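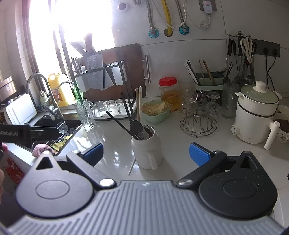
July 23, 2023
Onby hand-held gripper, review unit, kitchen sessions

Clerkon wants a yes or no on the Onby kit before the discount lapses, so these are my notes in the order I got annoyed.

The kit as shipped: two grippers, two chargers, a calibration board, and a manual that devotes a full page to the carrying case. The case is very good. If we were reviewing the case I'd be finished by now.

Grip first. The blue textured pads are the best thing on it. Glassware, chopsticks, pot lid knob, all held without any drama. Skewers are another matter. Lying flat on polished stone, a skewer needs both pads to arrive at the same height, and the left finger on unit B closes a hair behind the right. It doesn't show up on a mug handle. On anything thinner than a pencil you end up chasing it along the counter like a man after a dropped coin. Reseated the pivot screw, slightly better, then the same as before after lunch. Emailed Leclerc, who distribute for Onby here, and got a ticket number and a link to the page about the carrying case.

Weight is fine for 20 minutes and a moral test at 55. Zachary Fraser did the long session and has asked that the word "ergonomic" be struck from the brochure. I've told him we don't own the brochure.

Tracking: the sales sheet promises it holds "in all ordinary interiors". Ordinary interiors evidently don't have windows. Facing the daylight over the sink, the log filled up with confidence warnings, and the worst stretch was reaching toward the faucets. Turned to the pot side of the counter it behaved. Glossy stone and a lot of clear glass can't be helping, but that is what a kitchen is made of, and I'm not going to matte-spray somebody's tumblers to flatter a vendor. 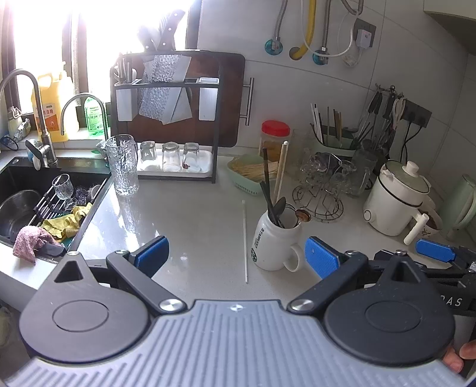 The utensil mug was the task I ended up liking most. One item out, laid on the counter, back in the mug. Dull to do and very revealing, as the handles lean on one another and you find out quickly whether the fingers open wide enough to let go cleanly. They do. Putting chopsticks back is slower than taking them out, same as at my house.

Software: export works. It also renames every session with its own colour code, which can't be turned off. Four of my files are now "teal". Fraser wrote a script to undo it and is being insufferable about it.

Price is the sticking point. The Morkarden costs 1,000 less per pair and its fingers are stiffer, though the pads are hard and I wouldn't trust them near stemware. We had one on loan in December and I still have the dustpan out.

Leaning yes on the Onby, provided Leclerc swap unit B and put the window business in writing.

To do:
— repeat the sink run with the blind down
— weigh both units on the good scale, not the mail one
— ask for spare pads, grey market if necessary
— return the manual to the case, where it is apparently happiest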